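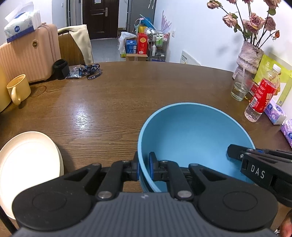
A gripper with one fingertip on each side of the wall of a light-blue bowl. A second gripper reaches over the right rim.

Stop scoring grasps by force alone

17 shares | 4 comments

February 17, 2022

Most grasp planners in everyday use still treat a bowl as a solid with an awkward shape. They sample contact pairs on the surface, rank them by how well they resist a pull, and send the best one to the controller. For a box this is fine. For a thin wall with a second thin wall just under it, the ranking tells you very little.

The pose above is a good case. One finger goes inside the bowl and one outside. The edge of another bowl shows below, with a narrow dark gap between the two. A force-based score has no term for that gap. It will rate a grasp 30 mm down the wall above one near the rim, as the deeper grasp has more contact area. The deeper grasp may also close on both bowls.

We ran into this at Windix while moving our kitchen tasks to the Cestisau planner. Out of 3000 logged attempts on nested dishes, 2178 lifted one item. Roughly half of the remainder were double picks, and nearly all of those had passed the force check with a high score. The planner was doing what we had asked of it.

The usual answer is more training data. I don't object to data, and the Beyene set we use is a decent one, but a larger set with the same label will teach the same mistake. Our label was "object left the table". A double pick satisfies that. Changing the label to "one object left the stack" cost us a few days of relabelling in December and did more than any change to the network had done all year.

The second fault lies in the split between perception and planning. Our segmentation returned one mask per stack and passed it on with a confidence value that the planner never read. If the perception module can't tell where one rim ends and the next begins, the planner should receive that doubt as an input and choose a shallower grasp, or ask for another view. Zostness, our logging tool, had stored those values from the first release. They sat in a column that no part of the control code opened.

Two arms make matters worse. Two grippers on one rim form a closed chain, and small errors in either pose turn into load on the bowl. Planning each arm alone and merging the paths later hides this until contact. The joint constraint belongs in the search from the start, even at 4 times the planning time. We have paid that price and would do so again.

I would ask anyone publishing a grasp success rate to state what counted as a success, and to give the double picks their own line in the table.

Comments (4)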